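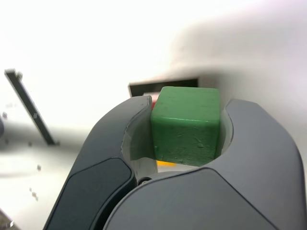

Green cube in the gripper, close up

Clisau Stacking Set: README

Hi! You've found the data our robotics club collected for the block stacking project. I'm writing this mostly for whoever joins the club next, plus anyone from the Sevitz course who wants to train on it (please do, we'd love to see what you get). The task is simple to say and took us most of a semester to get right: three cubes, red, yellow and green, go up in one stack inside the black square on the table.

There are 200 episodes. Each one has its own folder with the video, the joint positions and a little text file called notes. Read the notes! Some of them only say "fine", but a few will save you an afternoon.

Stack order

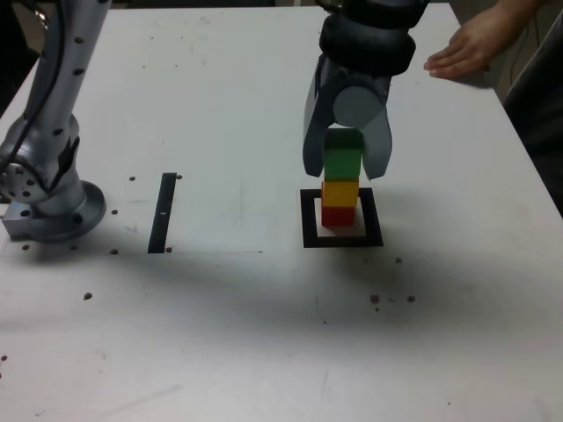

Silviu Lungu

Red on the bottom, yellow in the middle, green on top. We tried letting people pick their own order in December and the labels turned into soup, so every episode in this release uses the same one. A stack counts as good if all the cubes are standing inside the outline once the gripper has let go. Touching the black line is okay, and so is a crooked tower (we have plenty of those).

I left 11 failed episodes in on purpose. They're marked "fail" in the index file, so filter them out if you only want clean ones. Pin-yu Ko thinks they're the best part of the set, and after training with and without them I'm coming around to her side.

The square and the red cube

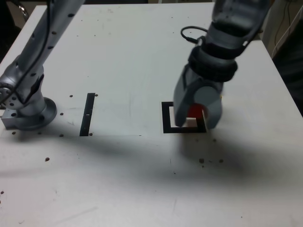
2 min read

If you rebuild the setup, start with the square. Ours is a plain black outline on the white tabletop, and our first placement policy leaned on it way too much. Move it a little between sessions if you can! We didn't, and I wish we had.

Known problems

Shadows, mostly. The arms throw big soft ones across the table and they change with the time of day. Episodes from the Wednesday sessions are the worst for this. Also, 8 episodes have a video that starts late; the joint data is complete for those.

Loading it

Run the Hadar loader from the top folder and point it at the index file. The old Dinu script still works but it skips the notes. If something breaks, post in the club channel and tag me or Pin-yu.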